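Desk and Table Mats: Frequently Asked Questions

Last gone over in October. Prices are left out because they change faster than we can type.
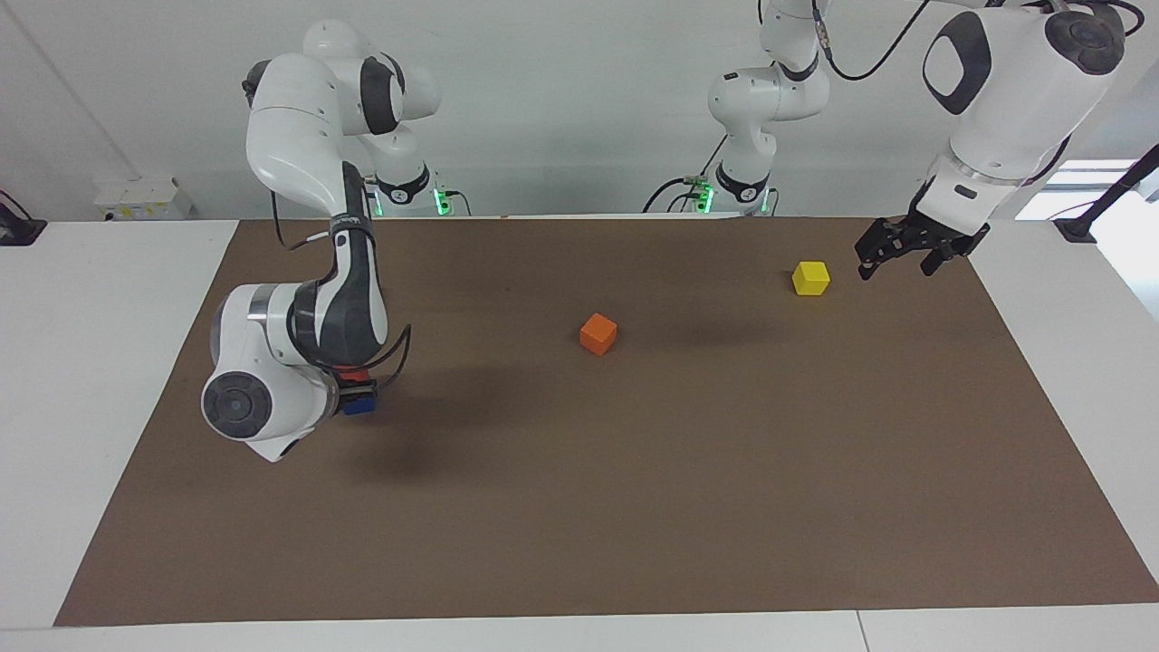
A reader of the Jikby newsletter wrote in to say that a mat is a solution looking for a problem, and that a decent table should be able to look after itself. We have some sympathy with that. We sell mats at Ruser and we still think a good share of the people who buy one could manage without. The answers below are meant to help you work out which group you fall into.

Do I need a mat at all?

Maybe. If your table is already scratched and you don't mind, save your money. If it's a white top that you'd like to keep white, a mat is cheaper than refinishing. It also gives small things like cubes, beads, dice and game pieces something to sit on that isn't slick. Those are the two good reasons we know of. "It ties the room together" is a thing people write on boxes.

How much of the table should it cover?

Most of it, if you can stand the look. The small mats that sit under a keyboard protect the one part of the table that was probably fine anyway. Scratches tend to show up where things get set down, and that's out toward the sides. Leave a strip of bare table all the way around so the mat doesn't hang over. A mat that hangs over will curl, whatever the label says.

Why brown? Why not a nice bright color?

You can have a bright color. We carry the Zuven line in green and gray too. But brown hides crumbs, coffee and general grime better than the others, and yellow, orange, red and blue pieces are all easy to pick out on it. The catch is that brown also hides the dirt you ought to be wiping up, so don't take a clean-looking mat as a clean mat. Dark brown pieces will vanish on it. Buy gray if you play checkers.

Is the Zuven mat really non-slip?

It grips better than bare tabletop. "Non-slip" is the maker's phrase and we wouldn't have picked it. Push the mat hard from one corner and it will move. On a dusty table it will move a lot. Wipe the table first, let it dry, then lay the mat down from the back edge forward.

My mat came rolled and won't lie flat. What now?

Roll it the other way, loosely, and leave it for a few hours. Then lay it flat with books on the corners overnight. Please don't iron it. We have had mats sent back with the shape of an iron on them and we do not replace those.

If it still won't flatten after a week, write to us and we'll swap it. Some rolls are just bad.

Can I put heavy equipment on top of it?

You can, but we don't recommend it for anything that stays put. A heavy base will leave a dent, and the dent may or may not come out. The better plan is to stand the heavy things directly on the table, at the back, and bring the mat up to them. Anything that clamps should be clamped to the table and never through the mat – the mat squashes, the clamp works loose, and you're tightening it every morning.

What about cables?

Run them behind the mat or above it. Tucking them underneath looks tidy for a day or so, and after that you have a ridge that every small round thing in the house will roll away from. Adhesive cable clips don't stick to the mat surface either. The ones sold as sticking to anything don't stick to this.

How do I clean it?

Warm water, a little dish soap, a soft cloth. We tried the Aryee mat spray and couldn't see that it did more than the dish soap did, and it smelled like a rental car. Skip bleach and skip anything gritty. Ink comes off if you get to it quickly. Permanent marker is permanent.

Can I cut on it?

No. It isn't a cutting mat and the surface doesn't close back up. Get a real cutting mat and lay it on top when you need one.

Can I trim it to size?

Yes, with a metal ruler and a fresh blade, from the back. Measure twice, and remember that a trimmed mat can't be returned. The factory edge is neater than yours will be.

How long will it last?

The packaging says for years and gives no number, so we won't either. The sample in our own workroom has been down for 21 months. It has one stain and a soft corner, and it gets used every day by people who are not careful with it.

What is your return policy?

You have 34 days from delivery, as long as the mat is uncut and reasonably clean. You pay the postage unless the mat was faulty. Keep the tube it came in – folded mats arrive creased and we can't resell them.

Which item number do I want?

The large brown one is 3611. Other colors and sizes are on the order page. Check the measurements against your own table before you order, and measure the top itself.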